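4.2 Sorting Small Items Before Storage

This section applies to toys, packets and other small items kept in the bedrooms at Illcombe. Complete it before filling the drawers of the Prodier storage unit.

1. Make the bed and smooth the quilt flat.
2. Place one shallow cardboard tray in the center of the bed.
3. Transfer all loose items from the bedroom to the tray. Do not stack them above the rim.
4. Keep plush toys, rubber toys and packets in the same tray until sorting begins.
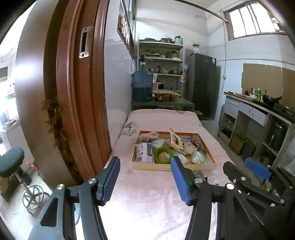
Figure 4. Tray on the quilt with mixed items before sorting.

5. Remove the packets first. Read each label and set aside any packet that is open or out of date.
6. Wipe rubber toys with a damp cloth and let them dry fully.
7. Brush plush toys by hand - do not use a feather duster on them.
8. Return each group to its own drawer, with plush toys in the lowest.

NOTE: The tray is intended for light items only. Do not lift it by one side when full.

CAUTION: Keep small clear plastic bags away from infants and pets. Empty them and discard them at once.

If a drawer does not close, remove the top layer and repeat step 8. For drawer adjustment, see Section 4.3.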